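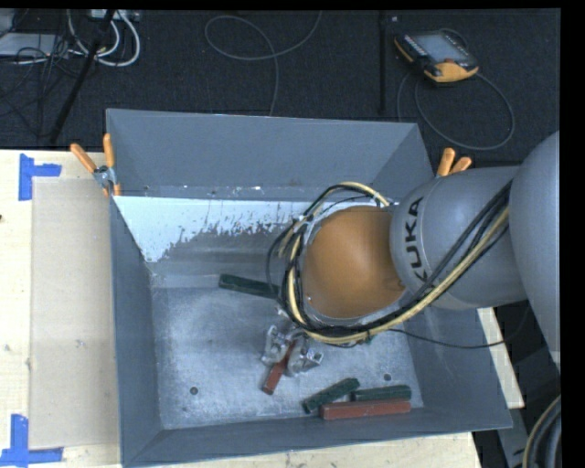 KUKA arm over a grey bin, with a reddish-brown block under the gripper.

04/03/2018

I gave up the car in January and have been going to work on the bus from Badby since then. A few people have asked how it is going, so I am writing it down once.

The bus leaves at 16 minutes past and the walk to the stop takes me 11 minutes if I go by the church. The ticket machine app would not take my card for the first week, so I paid in coins. Rochelle Mahmoud lent me her old season ticket wallet, and I have already split the corner of it.

My feet get cold. I bought thicker socks and they helped a bit. The bench at the stop is too low and slopes forward, so most mornings I stand.
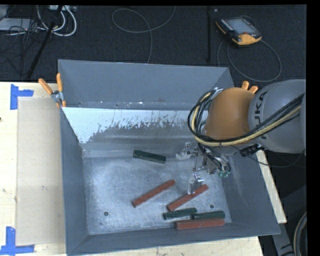 Coming home is the harder part. The 66 is meant to connect at Stokeck and in the first month it missed the connection often enough that I stopped relying on it. Now I get off a stop early and walk the last stretch along the main road. There is no pavement for part of it, so I carry a torch.

I have read more than I did all last year. I am saving about £21 a week, less when I buy a coffee. The insurance refund still hasn't come through.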